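Planning the Second Cell: Pictures and Notes on the Budget

Posted 2019-02-18 by Renji Mizuno
Gallery, Stakside workshop

Our workshop in Stakside sorts and repairs small goods that people send back to the shops: phones, chargers, toys, kitchen timers and so on. In December we decided to plan for a second robot cell, and my colleague Kanako Sekiguchi asked me to put the pictures on one page together with what we know about the costs. She prepares the request for our head office in Ishida, and I look after the equipment every day, so the numbers are from her and the complaints are from me.

I write this page mainly for the other two workshops in our group, who asked us what they should order and in which order. Please do not read it as a price list. Prices depend on your supplier and on how many evenings you are ready to spend with a screwdriver.

1. Small and flat things

Phones are the largest part of what we receive, and they are also the items for which I had to change the budget most. A flat object with a glass surface asks a lot from the gripper. The fingers must come low, close to the table, and they must touch the edge with little force.
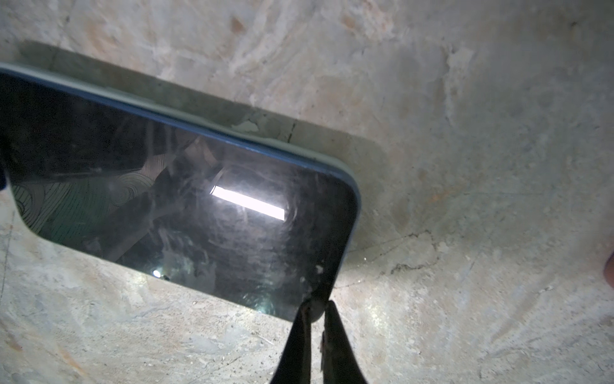 For this reason I put spare fingers on a separate line in the request. In our first budget they were hidden under "small parts", together with screws and tape, and when we needed new ones the line was already used up. Now the line says: fingers, 20 pieces, for one year. Kanako thought this was too many. I showed her the box of old ones and she left the number as it was.

The second point is light. Ceiling lamps make bright reflections on dark glass, and a camera near the gripper will see them. We asked for a price for softer lamps, and the answer came to 400 dollars for the set, without mounting. This is not a large amount compared with an arm, but nobody had written it in the plan, and so it had to wait for the next quarter. If you handle glass or polished metal, please put the lamps in the first order.

The third point is the table surface. Ours has a stone-like look, and I was asked by Ishida if we should buy a plain one for the second cell. I would like to keep one of each, so the surface is in the request as an option. A plain sheet is cheap, but cutting it to the size of the base takes half a day if your saw is as old as ours.

2. Two arms or one

This was the longest discussion. One arm is enough for moving an item from a tray to a box. Two arms cost nearly double, and they need more space in front, more cable and more time for setting up. On the other side, with two arms you can hold an item with one gripper and work on it with the other, and in repair work this is needed very often.

We compared three offers. The offer from Dokgate was the most complete, with the base rail, the arms and the camera modules on one invoice. The offer from Dredine was lower, but the rail and the wall panels were not in it. When Kanako added these, the difference between the two became 200 dollars, and for that amount I prefer to have one telephone number to call. The third offer arrived after our deadline and we did not study it. 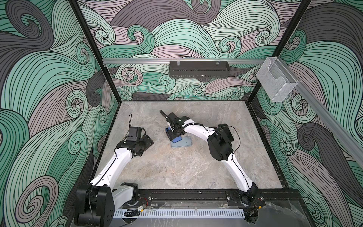
Two arms on one base rail, the right gripper at the blue tray. Wall panels on three sides, cable duct in front.

Some notes for people who will order a similar cell:

Walls. The panels should be on the same order as the frame. We received ours separately, and the holes did not match. Any pattern will do, but ask if a replacement panel in the same print can be bought later.

Rails on the walls. Aluminum rail is easy to get and easy to cut. Take more length than the drawing says. There is always one more holder or box that should hang somewhere, and a floor space inside the cell is too valuable for it.

Cables. Each arm brings its own cables, and they must have free room when the arm turns. I recommend a slotted duct along the front. It looks like a small thing in the drawing, but without it I would spend the first hour of every week pulling cables away from the joints.

Trays. Buy them in more than one size. We have lost time with items that were a little too long for the tray we had.

3. What is in the request now

The part for accessories is 1,977 dollars. It includes the lamps, the spare fingers, the trays, the duct, extra rail and one spare camera cable for each arm. The arms and the base are on a separate sheet, because Ishida treats them as equipment and the accessories as running cost. I find this division strange - a cell without the duct and the lamps does not do its work - but it is the rule, and it is better to know it before you write the request than after.

Training is not included. We will do it ourselves, two persons at a time, in the afternoons. Please plan the hours anyway, also if no invoice comes for them.

Service is open. Dokgate offers a yearly visit, and Kanako is asking if the first year can be part of the purchase. When there is an answer I will write it on this page.

If your workshop would like to see the cell before ordering, you are welcome in Stakside. Please write to Kanako one week before, and bring a few of your own items, the difficult ones if possible.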